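Spring at the allotments, and a word about slugs

Hello again, everyone. Well, the clocks haven't gone forward yet but my back thinks they have. I spent most of last weekend on my knees on plot 139 pulling out couch grass, which some of you will remember I swore I'd finished with in August. I had not finished with it. It had simply gone underground and had children.

Thank you for all the messages after the last newsletter. I did read every one (even the very long one about rhubarb, which I enjoyed, and yes, I'll be trying the bucket method this year). A good many of you asked me to write about seed potatoes, so I'll start there and see how far I get before I wander off.

I buy mine from Barbieri, the little nursery out past the ring road, and I buy them too early every single year. I can't help it! They put the sacks by the door and I walk in for a bag of grit and come out with enough first earlies to feed a school. Then they have to go somewhere cool and light with their eyes facing up, and in our house that means the back bedroom windowsill, the landing windowsill and, when my husband isn't looking, the one in the bathroom. Egg boxes are perfect for holding them. If you don't eat many eggs, the café by the station will save you the big trays if you ask nicely.
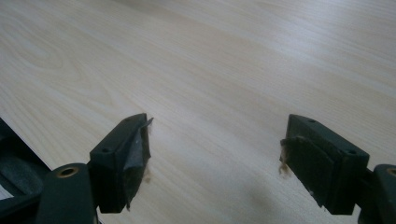 You want short, stubby, dark shoots before they go in the ground. Long white ones mean they're too warm or too much in the dark, and they'll snap off the minute you look at them. Mine were long and white two years running until I moved them off the shelf above the boiler. I don't know why it took me two years.

As for when to plant, people round here will tell you Good Friday, and people round here will also tell you about the year they did that and lost the lot to frost. I go by the soil. If I can kneel on it for five minutes without the cold coming through my trousers, in they go. If I can't, I have a cup of tea and sort through my seed tin, and that's a perfectly good morning too.

Speaking of the seed tin. I had a proper clear-out and found three packets of the same beetroot, a packet of parsnips old enough to vote, and an envelope marked "lovely ones from Mum's" with no clue as to what the lovely ones were. I've sown them anyway. They might be hollyhocks. They might be something dreadful. I'll report back.

Now then, plots. The waiting list has moved for the first time in ages, and we've had 7 new people take on ground at Trovisness since Christmas. Do say hello if you see somebody standing in the middle of a bramble patch looking thoughtful. We've all been that person. The half plots along the railway side are the hard ones because the soil is thin there and the wind comes straight down the cutting, so if you've got spare canes or a bit of netting going begging, that's where it would be most welcome.
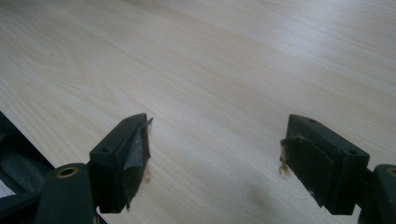

The water goes back on at the end of the month, fingers crossed. One of the standpipes froze and split over the winter and we've had a man out to look at it. He looked at it for a long time. The bill for the new tap and a length of pipe is £155, and it will come out of the site fund, so please don't anybody worry about their rent going up on account of it. Until it's mended, the nearest tap for the top rows will be the one by the compost bays, and I'd ask you to be patient with each other over the hose. Last summer got a bit heated in more ways than one.

And so to slugs. I promised a word and I've got several. I lost an entire row of lettuces last spring, between teatime and breakfast, and I took it very personally. Since then I've tried beer traps (they work, and they are disgusting to empty), crushed eggshells (they walked straight over them) and a copper ring round each plant, which cost me more than the lettuces would have done from the shop. Wool pellets did fairly well until the first heavy rain, when they turned into a sort of felt hat.

What has helped most is going out after dark with a torch and a jam jar. It isn't glamorous. My neighbours have stopped asking. But half an hour on a mild damp evening gets you more slugs than a month of eggshells, and you hear the owls as well. I've also started growing my lettuces on in pots until they're a decent size, so that they've got a fighting chance when they go out.

I read some of this out at the get-together last week, and opinions were strong!

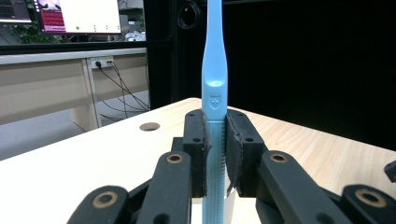

Rosario Valentini told me I was going about it all wrong, that the torch was fine but I ought to be watering in the morning and never at night, as a wet bed at dusk is a dinner invitation. Rosario hasn't lost a lettuce in years, apparently, and puts it down to that and to leaving a plank between the rows for the slugs to hide under, then turning it over at breakfast time. I've put down my plank. I feel slightly foolish every time I step over it, but I shall give it a fair go and tell you in the summer whether I've been converted.

A couple of bits of business before I let you go. The seed swap will be in the Pondia Rooms again, same as last year, doors at ten. Bring anything you've saved, labelled please (I know, I know, I'm one to talk). Spare seedlings are welcome too, though not mint. We have enough mint. There'll be tea and somebody is bound to bring a lemon cake.

Please also remember that bonfires are only allowed after four o'clock, and that the gate code changes at the end of the month. You'll get the new one by text.

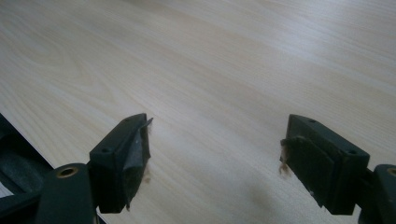 Posted by the editor, Plot Notes, 16 March 2019

One last thing, from the postbag. Several of you wanted to know what to do with leeks that have sat in the ground all winter and are starting to think about flowering. Eat them, quickly! Once that hard stalk begins to form up the middle they go woody, but you can slit them lengthways, pull the core out and use the rest in soup. I made a huge pan of it on Sunday with the last of the stored potatoes and a heel of old cheese, and froze what we didn't eat. If you've one or two left over, let them flower. The bees go mad for them and they look very grand at the back of a bed.

I've got broad beans to get in before the rain, so I'll stop there. Letters to the usual address, or push a note under the hut door.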